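Maintaining an Oiled Light-Wood Tabletop
By Solange Thibodeau

The procedure covers inspection, cleaning, sanding and re-oiling of an oiled tabletop in a pale wood such as maple, birch or beech. It does not apply to lacquered or varnished tops, which need a different repair method. If you do not know which finish you have, do the drop test before buying anything.

Drop test

Put one teaspoon of water on the part of the table that gets the most use and leave it for ten minutes. On a sound oil finish the water stays in a bead, and the wood under it is the same color when wiped. If the spot darkens, the oil has worn through. On lacquer the water also beads, but the surface feels smooth and slightly glassy, and a drop of oil will sit on it without soaking in. Repeat the test near an edge and on the underside for comparison.
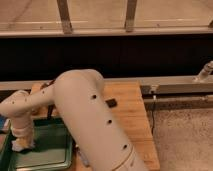
Light wooden table.

What you need

Clear hardening oil. I use Arano matte, which leaves pale wood close to its original tone. Plain linseed oil yellows noticeably within a year.
Sanding sheets in 150 and 220 grit, and a cork block
Lutis white pads, or any non-abrasive pad
Lint-free cotton cloths, at least four
Mild dish soap
Kitchen scale that reads to one gram
Nitrile gloves
A metal can with a lid, half filled with water

Cleaning

Clear the table. Mix a teaspoon of dish soap into a quart of warm water, wring the cloth out well and wipe with the grain. Do not let water stand in the joints between boards. Dried food residue can be softened with a damp cloth laid over it for five minutes, then lifted with a plastic scraper.

Rinse with clean water, dry with a towel and leave the top overnight. Wood that feels cool to the back of the hand is usually still damp. Oil applied over damp wood cures cloudy, and the only fix is to sand it off.
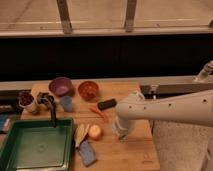

Grease is the other common cause of a failed coat. On tables used for cooking or eating, go over the surface a second time with fresh soap solution and a white pad, with light pressure. Rings from glasses often fade at this stage. If they are still visible after drying, they are in the wood and will have to be sanded.

Sanding

Start with 150 grit on the block. Work in straight strokes along the grain and overlap each pass by half the width of the block. Sand the whole board from end to end, even when the damage is confined to one spot – a patch sanded alone will take up more oil than its surroundings and show as a dark oval.

Vacuum, then wipe the top with a barely damp cloth to raise the grain. Wait an hour. Repeat with 220 grit using almost no pressure. Stop there. Finer paper closes the surface and the oil stays on top.

Edges need separate treatment. Fold a piece of 220 in thirds and take two or three passes along each arris by hand. Edges sanded sharp lose their oil first.

First coat

Stir the oil for two minutes. Do not shake it. Weigh the open can before you start and again after each coat, and write both figures on the lid. On my own table the can read 659 g at the start and 607 g after the first coat, so the wood had taken 52 g, less what was wiped off into the cloths. The second coat brought it down to 579 g. A falling figure from one coat to the next is what you want. If the second coat uses as much as the first, plan on a third.

Apply with a cotton cloth in a thin, even film. Work one board at a time. After 15 minutes, look across the surface toward a window. Dull areas have absorbed everything and need a little more. 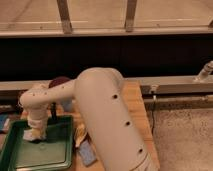
Leave it another ten minutes and wipe off all excess with a dry cloth. Change cloths when the first one starts to drag. Any oil left standing will turn tacky and attract dust for weeks.

Put used cloths straight into the metal can of water and close the lid. Oil-soaked cotton heats up as it cures and can catch fire by itself. Do not leave cloths bunched on a bench or in a trash bag.

Second coat

I leave 29 hours between coats at normal room temperature. In a cold or humid room, allow two full days. Rub the surface lightly with a dry white pad before recoating and remove the dust. Apply half the quantity of the first coat, and shorten the wait before wiping to ten minutes.

Després hard wax can be used in place of the second coat on tops that see a lot of spills. It is slower to repair later. The Jemer maintenance oil is thinner and suits annual touch-ups, but it does not build enough film on freshly sanded wood.

Curing and use

Light use is possible after two days. Full cure takes two to three weeks. During that time keep water off the surface, do not cover it with a cloth or mat, and lift objects when moving them.
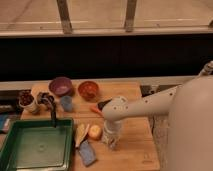

Clear plastic cup standing on a pale wood countertop.

Schedule

Repeat the drop test every six months. I do mine in March and September. If only one area fails, clean the whole top, rub the worn area with a white pad and apply a single thin coat over the full length of the affected boards. Full sanding is seldom needed more than once in five years.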